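Workshop notebook, Venport
July, Sunday, started after the noon checkouts

Carrying on with the keypad lock problem at Chaimongkol. Guests in the beach-side villas keep reporting that the door code is refused on the first evening and then works fine the next morning. The road-side villas hardly ever have it. Until this week we treated every one as a typing mistake and walked over with the spare key.

What we know going in. All the villa doors have the same Cisen keypad. Codes are made in Aneck when the booking is confirmed, and get pushed to the lock on the day of arrival. The lock keeps its own clock and decides by itself whether a code is in date. If the clock is slow, a code that starts at 4 p.m. will not work at 4 p.m. That was my first theory and I still think it covers part of the trouble.

Pulled the lock from villa 651 after the guests left and put it on the bench. Fitted the spare so housekeeping could get in. The spare has the old silver faceplate, which looks odd next to the others. Swap back before the owner visits.

Clock on the 651 lock was slow by a bit over half an hour. Set it right and left it running next to the unit from the office door, which has never given trouble. Will compare tonight and again tomorrow morning. If it drifts on the bench it is the lock. If it holds, I have to look at what is happening on the door.

The open-and-close counter on it reads 1161. I have no idea if that is high. The office door unit was replaced last winter so its number is no use for comparison. Must write down the counter from each lock when I do the battery round, should have been doing that all along.

Opened the battery bay. Green crust on one spring contact, the lower one, and a whitish film on the inside of the cover. Cells measured fine with nothing connected and sagged badly when the motor ran. Cleaned the contact with vinegar on a cotton swab, then plain water, then let it sit under the fan. Tried again with the same cells and the sag was much smaller. So a fair amount of the "flat battery" calls from that side may be dirty contacts, and we have been throwing out good cells.
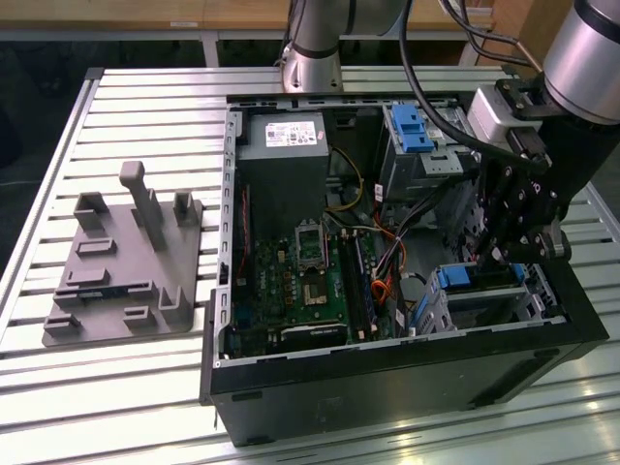 Penciled in beside this by the evening shift: the late calls from the beach side are nearly all from people who checked in early, and the desk told them the old code would be fine until four. Worth looking at what Aneck does with the old code when the arrival time gets moved.

Good point and I had not thought of it. Went through the desk log for the last few weeks. Most of the first-evening calls do have an early check-in marked against them. Not all. The early ones also tend to be beach side, which may only mean that the beach side gets people who want their money's worth of afternoon.

Tried it with a dummy booking on the office door. Made the booking with a 4 p.m. start, let the code go out, then moved the start to 1 p.m. in Aneck. The screen showed the new time right away. The lock did not accept the code. Pressed "resend" and it worked within a minute. So changing the time on the screen does not send anything to the lock. The desk has no way of seeing that.

Did it again the other way, moving the start later. Same thing: the lock kept the earlier time. Less of a nuisance for the guest but it means somebody could walk in while the cleaners are still there. That has happened, come to think of it, in the spring, and we put it down to a door left unlatched.

Then tried an early departure. Guest leaves a day ahead, desk closes the stay in Aneck, next guest is moved up. Old code still opened the door. New code refused. Resend fixed the new one but the old one stayed alive until its original end time. I had to delete it by hand at the keypad with the master. This one bothers me more than the others. Told the desk by phone to call me for every early departure until we have an answer from Aneck.

So there are now 2 separate faults and they have been getting in each other's way:

First, clocks running slow on the beach side, possibly from poor contact and the lock restarting when the motor pulls the voltage down. I have not seen it restart on the bench yet.

Second, changed times not reaching the lock. Affects every villa, whichever side.

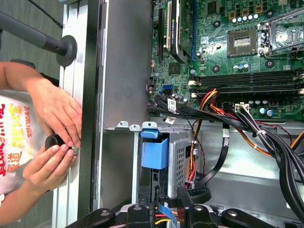 For the second one the fix for now is a line on the desk's arrival sheet: after any change of time, press resend and wait for the tick. I typed it up and taped it by the phone. Made the letters large. The old sheet still says to "refresh the page," crossed that out.

For the first, cleaning and a smear of contact grease on the springs, to be done along with the batteries. I would also like to try a foam strip under the battery cover on a few of them. There is a gap along the bottom edge you can slide a business card into, and that is the edge that faces down into the wind coming up the stairs. Foam from the window kit is too thick. Cover will not click shut with it. Look for something thinner at the hardware store, or cut it in half lengthwise with a razor.

The road-side villas sit roughly 900 feet back from the dune line with the pool building in between, and their contacts were clean on the few I opened last month. Not proof, but it fits.

6:40 p.m. Both clocks still together. Ran the 651 motor over and over with the cleaned contacts, no restart. Put the old crusty cover spring back in (kept it in a jar lid) and ran it again. On about every tenth go the keypad light blinked twice, the same as when you first put cells in. Checked the clock: it had lost a couple of minutes. So it does restart, and it loses time each time it does. Happy with that.

Still to find out: whether the lock picks up the right time when Aneck sends it a code, or only when we set it by hand with the phone app. The manual says the first, the 651 lock says otherwise. Written to Cisen through their help form. Last time they took a week.

Left for tomorrow: read both clocks before coffee. Put the 651 lock back and bring the spare home. Grease is in the second drawer, under the shower cartridges. Ask housekeeping which villas have no checkout so I can open those doors without being in the way. The upstairs corner villa has a sticking latch as well, the door has swollen and the bolt is dragging on the strike plate, which will pull the batteries down whatever I do to the contacts. Take the file.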